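The Long Queue at the Exam Office

At Nurkley College the enrollment window for the spring exams opens at 8 in the morning, and by then the line outside the exam office already reaches the parking lot. Most of the people in it have filled out the form online. They have come to get something on it fixed.

The college moved its exam enrollment to a web portal called Gekura two years ago. Before that, students picked up a paper form, had it stamped by their department and handed it in with the fee. The portal was meant to end the stamping. It did, but it also checks every entry against the student record, and a name spelled one way at admission and another way on a bank card is enough to stop the payment.

Dinesh Tomar has run the exam office through both systems. Last January, he says, 1232 forms were held back on the first pass out of 3000 sent in. Nearly all of them went through in the end.

"The student sees a red line that says rejected," Tomar says. "It means one field needs to be looked at. We asked for the word to be changed and it will be changed, but for now they see rejected and they come here."

The problem is worse for students who repeat a single paper. The form asks for the year of first enrollment, then offers only the courses taught in the current year. Anyone whose course has been renamed has to enroll by hand, at the counter, with a printed mark sheet.

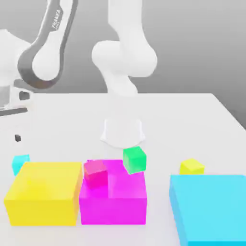

Two robotic arms over a white tabletop, in a computer-rendered view.

Hooman Mohammadi, a third-year engineering student, was one of them. His course in control systems was split in two after he failed it, and neither half appeared on his list. He went to the counter three times. On the third visit, a Saturday, a clerk entered the old course code herself and the form went through before lunch.

"I studied less that week than I should have," he says. "I was thinking about the form." He passed the paper. He still keeps the receipt in his phone case.

The late fee is the other sore point. It stands at 300 rupees and is charged automatically once the window closes, including to students whose forms were held back by the portal itself. The college refunds it on request, though the request has to be made in writing and the money takes most of a term to arrive.

Khokhar, a smaller college across town, uses the same software and has shorter lines. Its office opens the portal for a trial week in which students can check their records without paying. Errors are corrected before the fee is due – a plain fix that needs one extra clerk.

Tomar has asked for a trial week of his own. The request is with the registrar, and the next window opens before a decision is expected. He has put two more chairs in the corridor and moved the counter for repeat papers to a separate room.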